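Claveck Home Forum > Kitchens > Cabinets & Storage
Thread: Handles or no handles, settle this for me
21 replies, showing page 1

stavros_m
We are redoing the kitchen in May and the only thing left to decide is whether the doors get handles. Floor took ten minutes. Sink took one evening. Handles are now in their third week and my wife and I have started leaving each other articles.

I want push-to-open. Clean fronts, nothing to catch a belt loop on. She wants bar pulls. The contractor wants us to pick something so he can order it. What do you people live with, and do you regret it?

Posted 20/02/2018

HarisJ
Push-to-open for four years. Looks great in the evening with the lights low. In daylight you get a perfect record of every hand in the house, at the height of its owner. I can tell you which kid was after the crackers.

Also if you lean on the counter while talking to somebody, the drawer behind you opens. You get used to it. Guests don't.

petkov_kitchens
I install these for a living (Jasmina, hi). The latches are fine if they're set up right and you leave a proper gap. Most complaints I get are about doors that were closed too hard for a year. Push-to-open wants a gentle household. If you have a gentle household, go for it.

stavros_m
We do not have a gentle household.

AnathiM
Then bar pulls, and you can stop reading.

But since you won't: get the length right. Short bars on wide doors look like the cabinet is squinting. We went with the shortest ones from Kerent because they were cheap, hated them by the weekend, and then had holes in 9 doors that matched nothing else on the market. Filler and paint on the doors we could save. Check the hole spacing before you drill anything. Then have someone less tired check it.

oldgrout
Contrary opinion: knobs. One hole, any knob ever made fits it, you can swap them when you get bored. Bar pulls are what happens when a towel rail has ambitions.

AnathiM
Knobs on a heavy drawer are miserable. You end up pulling with two fingers like you're removing a tick.

oldgrout
I have strong fingers.

yufang_d
Nobody has mentioned color yet and I think that's the real fight. We have very dark fronts and I was told black hardware or nothing. Black on near-black is elegant in the showroom, where you don't need to find the flour at six in the morning. I'd go a few shades lighter than the door so your hand knows where to head, but skip the shiny chrome, it shows everything.

Something in the direction of this, dark doors with thin bars in a dull pinkish gray:
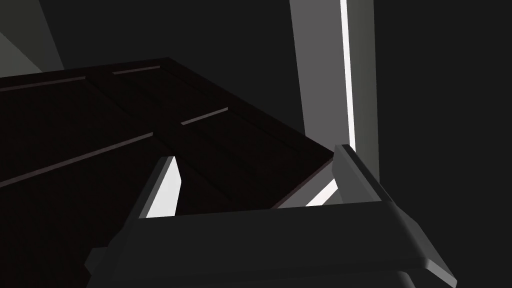
Re: color

petkov_kitchens
Yes to what Yufang said. Muted metal on dark doors is forgiving. I'd only add that finish names mean nothing. "Rose," "dusk" and "champagne" from three suppliers may be the same thing, and the same name from two suppliers never is. Order one sample, hold it against your actual door, look at it in the morning and again at night.

HarisJ
How much are we talking for decent ones? I priced a full set from Valderrama out of curiosity and the cart came to 2,821, at which point I closed the laptop and went to apologize to my fingerprints.

petkov_kitchens
That's jewelry. Under 200 will cover a normal kitchen in something solid. Pay for good screws if you want to pay for something.

oldgrout
Or knobs.

stavros_m
OK, update. I showed her the thread expecting backup. She has read it and would like to thank Anathi and Yufang personally. She has no message for oldgrout.

Proposed treaty is bars on everything she opens and push-to-open on the tall pantry unit, which is mine - I'm the only one who can reach the top of it anyway.

AnathiM
Mixing them is fine as long as you remember which is which. Push on a door with a handle and you just look silly. Pull at a door without one and you break a nail.

petkov_kitchens
Mixed is fine. Tell the contractor in writing, with a drawing, or you'll get handles on the pantry too.

stavros_m
Drawing sent. He replied with a thumbs up, so I'm sending it again tomorrow.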